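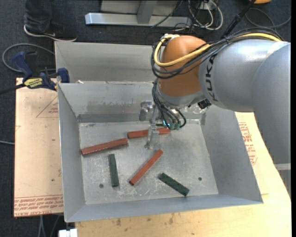 Session 4: Picking bars out of a bin

Course notes, Bin Picking in a Shared Workshop. Written by Jeptoo Urio, corrected by Catinca Coman, who would like it known that she only corrected the parts that were wrong.

Before you come on Thursday

Read the Session 3 notes on frames again. If you can't say which way tool Z points when the wrist is tilted, read them a third time. Last term one group spent an entire evening teaching the arm to move away from the bin with great precision.

4.1 Why bars are annoying

In Session 3 we picked up cubes, and everyone went home feeling talented. A cube doesn't care much how you grab it. A bar has a long axis, so your grasp needs a position and an angle. If the angle is off by a little, the bar swings as it lifts. If it's off by a lot, you are holding one corner of a bar and your own breath.

The bars are red and dark green, and they go in at whatever angle they land. One of the reds in the bin has a pale, chipped line along its lower edge. Edge detectors love a line like that and will happily report it as the edge of a second, very thin bar. Leave that one in. A vision script that only works on clean bars isn't going to enjoy Moffat's workshop.

4.2 The bin

Sheet metal, gray, scratched, with walls that flare outward. Three consequences:

The floor is smaller than the opening. Set your limits from the floor.

The scuffs are bright. Under the overhead lights, a whitish scuff can beat a dark green bar for contrast. Threshold on color first and brightness second.

There are round holes in the floor. They are dark, and so are the green bars. Filter by length, and the holes go away. (The group that filtered by roundness lost an evening. We say no more.)

Clamp the bin at the rim before you run anything. An arm that brushes a loose bin doesn't stop, it redecorates.

4.3 The grasp

Your script, which we'll call Skumen because the folder is already called that, should do the following:

1. Find every bar and fit a center line to it.
2. Throw out any bar with another bar lying across it.
3. Of those left, choose the one farthest from a wall.
4. Move to 200 mm above the bin floor, directly over the bar's center.
5. Rotate the wrist so the fingers close across the short side.
6. Go down at 50 mm per second. Close. Wait 2 seconds. Lift.

Step 2 is where most of you will cheat. Step 6 is where we'll find out.

For bars near the back wall, check the whole gripper, including the connectors beside it. The fingers are narrow and will fit nearly anywhere. Everything bolted above them is wider, and the wall gets there first.

4.4 Cables

The yellow cable and its black friends run along the top of the arm and loop around the orange joint. They need that slack. They don't need a full extra turn, and your wrist rotation in step 5 can ask for one. A bar looks the same at 0 and 180 degrees, so always compute both and take the one closer to where the wrist is now. This is four lines of code. Codard's old version left them out, and replacing the cable took until July.

4.5 House rules

Stay outside the tape when the drives are on. Run every new program in slow mode first — yes, also the one you only changed a comment in. One person holds the pendant and does nothing else, including eating.

4.6 Homework

Run Skumen against the 166 saved bin pictures on the Kellholm drive. Hand in the list of the ones it gets wrong, with your guess at the cause. "Lighting" is accepted as a cause once per group.

Next session: putting the bars down again on purpose.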